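Print this page | E-mail this page

Wermont Garment Storage System
Set-up and Use Guide
Section 3: Sorting, Folding and Loading from a Bed Surface

Revised 3 December 2018

3.1 Scope

This section covers the preparation of clothing for storage in the Wermont drawer insert and the Urport under-bed case. It applies to everyday garments: shirts, dresses, pants, knit tops and light jackets. It does not apply to shoes, belts, wet items or anything with a rigid frame. Assembly of the insert is covered in Section 2 and must be complete before you start.

The procedure assumes that a bed is used as the work surface. A table may be used instead if it is long enough for a full-length dress to lie flat. Do not use the floor.

3.2 Before you start

1. Make the bed. Pull the quilt or top cover flat and smooth it toward the foot end.
2. Remove pillows and place them on a chair.
3. Check the quilt for pins, hair clips and loose buttons.
4. Open the drawer or case fully and place it within reach of the bed.
5. Confirm that all garments are clean and completely dry.

CAUTION: Do not load damp clothing. The Urport case has a zippered lid and limited air flow. Moisture held inside the case will cause odor and may stain light fabrics.

NOTE: A quilt or a thick bedspread is a better work surface than a bare sheet. Thin sheets shift under the garment and pull the hem out of line when you fold. If the bed has only a sheet, tuck it in tightly on all sides.

3.3 Light and air

Work in daylight where possible. Navy, black and dark brown are easily confused under a warm bulb, and marks on dark cloth are hard to see. Face the window or stand side-on to it so that your own shadow does not fall on the work.

A small fan may be used to keep the room comfortable. Point it away from the bed. Even a low setting will lift the edge of a thin fabric and undo a fold before it can be pressed down.

CAUTION: Keep fan cords and other cables clear of the bed and of the path between the bed and the drawer.

3.4 Sorting

1. Place all garments at the head end of the bed. They may be left crumpled at this stage.
2. Separate long garments (dresses, long shirts, robes) from short ones.
3. Within each group, separate dark from light. Garments with both dark and light panels go with the light group.
4. Set aside anything that needs mending or washing. Take it off the bed so that it does not return to the pile.
5. Keep the center of the bed clear. This is the folding area.

Long garments are folded first. They need the most space and form the bottom layer in both the drawer insert and the case.

3.5 Laying a garment flat

1. Take one garment from the pile and hold it by the shoulders.
2. Shake it once, away from the face.
3. Lower it onto the folding area with the front side down. The neck points toward the head of the bed or across it, whichever gives more room.
4. Spread the body of the garment down to the hem.
5. Smooth from the center outward with the flat of the hand. Do not pull at the hem or cuffs.

Soft wrinkles do not need to be removed at this point. Most will disappear under light hand pressure when the first fold is made. Sharp creases should be steamed out beforehand, and the garment left to cool before it is folded.

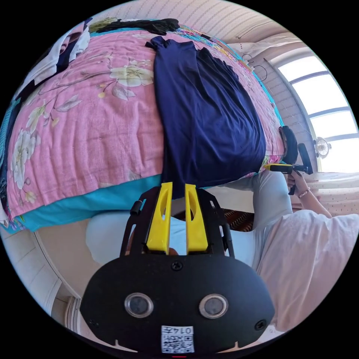

If the garment is wider at the hem than at the shoulder, the extra width must be taken in before any lengthwise fold. Fold each side of the skirt inward until the edge runs in a straight line down from the shoulder seam. The result should be a long rectangle of even width. Garments folded without this step will be thicker at one end and will not stand upright in the insert.

3.6 Folding long garments

1. Fold the left side in to the center line. Lay the sleeve, if any, straight down along the body.
2. Fold the right side in the same way, so that the two edges meet or overlap slightly.
3. Press along the full length with the forearm to expel air.
4. Bring the hem up to the shoulder seam.
5. Fold in half again.
6. Fold in thirds from the closed end to make the final packet.

The finished packet should stand on its folded edge without support. If it falls open, unfold back to step 3, press again and repeat. Slippery fabrics may not stand on their own in any case. Store these flat in the case, or place them between two cotton packets.

NOTE: Do not fold across a zipper. If the zipper is at the center back, shift the first two folds so that it lies wholly on one side of the packet.

3.7 Folding short garments

1. Lay the garment flat as in 3.5.
2. Fold both sides in to the center line.
3. Bring the hem up to a point just below the collar.
4. Fold in thirds.

Pants are folded once lengthwise, leg on leg, then from the cuff to the waistband, then in thirds. Loose pants with a drawstring should have the string tucked inside the waistband first. Thick knit tops are folded in half in place of the final thirds.

3.8 Loading the drawer insert

1. Set the divider bars at the width of the widest packet. The bars lock with a quarter turn.
2. Load from the back of the drawer to the front.
3. Stand each packet on its folded edge, with the rounded fold facing up.
4. Fill each row until the packets support one another. You should be able to slide a flat hand between any two.
5. Close the drawer slowly and check that nothing catches on the rail.

CAUTION: Do not force an additional packet into a full row. Pressure on the divider bars can release the lock and bend the end clip.

The Gashi narrow bar, sold separately, divides a row for socks and small items. It fits the front two slots only.

3.9 Loading the Urport case

1. Place long packets flat on the bottom, darkest first.
2. Add a sheet of plain tissue between dark and light layers.
3. Add short packets on top, with the thickest at the corners.
4. Close the lid and run the zipper around without pressing down on the contents.
5. Write the contents on the label card and slide it into the end pocket.

The tested zipper life is 1,000 cycles under normal load. Overfilling shortens this considerably. The inside length of the case is 260 mm greater than that of the drawer insert, so a packet made for the insert will always fit the case. The reverse is not true.

3.10 Seasonal change-over

Clothing stored in the case should be taken out and refolded along new lines twice a year. June is suitable for winter items in most climates. Creases left in one place for long periods become difficult to remove, mainly in linen and in dark cotton, where the fold line may also fade.

Wipe the inside of the case with a dry cloth before reloading. Do not use scented sprays on the lining.

3.11 Problems and remedies

Packet falls open: Garment not pressed after the side folds. Repeat from 3.6, step 3.

Packet thicker at one end: Skirt width not taken in. See 3.5.

Lint on dark garments: Quilt or cover is shedding. Lay a smooth cotton cloth over the folding area - a pillowcase is sufficient for short garments.

Divider bar will not lock: Foot of bar is not seated in the slot. Remove, clear the slot with a dry brush and refit.

Drawer will not close: Packets stand higher than the rail. Refold in quarters or move to the case.

Case lid bulges: Too many layers. Remove the top layer and close again.

3.12 Parts referred to in this section

Wermont drawer insert, with divider bars
Urport under-bed case, with label card
Gashi narrow bar (optional)
Girkitz tissue, plain, uncut (optional)

Continue to Section 4: Hanging Rail and Hooks

Print this page | E-mail this page

Related items
Section 2: Assembling the Drawer Insert
Replacing a Bent End Clip
Label Cards for the Urport Case - Printable Sheet
Storing Quilts and Heavy Bedding
Girkitz Tissue: Cutting to Size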